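Prurnano Hand Grippers (pair) with Brurden Backpack
Part no. 3839
Page updated 06/06/2024

I sell a fair bit of demonstration gear, and this is the kit I end up recommending to people who want to teach a task by doing it themselves. You hold a gripper in each hand, do the job the way you'd want the robot to do it, and the recording keeps track of where both jaws went. No leader arms, no joystick, and you can walk up to an ordinary table and start.

The jaws are curved, white on the outside with dark gray pads inside, and they do fine with soft stuff. Cloth is what I always try first – if a gripper can't hold on to a rag, I don't want it in the shop!

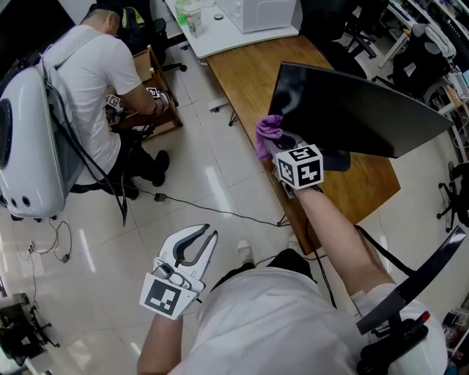

Cables are the part I'd plan before anything else. Give yourself more slack than you think you need, and walk the whole route once with the pack on before you hit record. I like to do 5 throwaway runs with any new operator, just so they stop thinking about their feet (and stop bumping the table).

The marker cubes screw onto the gripper body with the Hettiarachchi plate. Tighten them by hand, then check them again at lunch. If a cube gets knocked, redo the calibration before you go on, or you'll be throwing out the afternoon's takes. I learned that one on a Lirkemia job last June and I'm still a little sore about it.

Each gripper has its own camera looking out over the fingers, so you get a close view of whatever you're reaching for. Keep the lens clean. Fingerprints are easy to miss until you play the recording back. 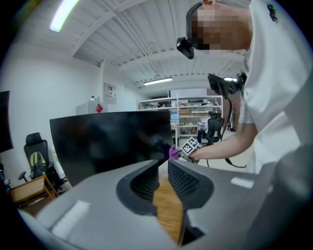 Can I wear gloves with these?
Thin ones are fine. Thick work gloves make it hard to feel the trigger, so I'd skip those.

What's in the box: two grippers, the backpack, a set of marker cubes, the plates, a charger and 13 spare finger pads. The pads are the only thing I reorder with any regularity. I change mine after 300 takes, sooner if I've been handling anything gritty.

Robot arms and the playback software are sold separately – drop me a note with the arm you have and I'll tell you which adapter fits.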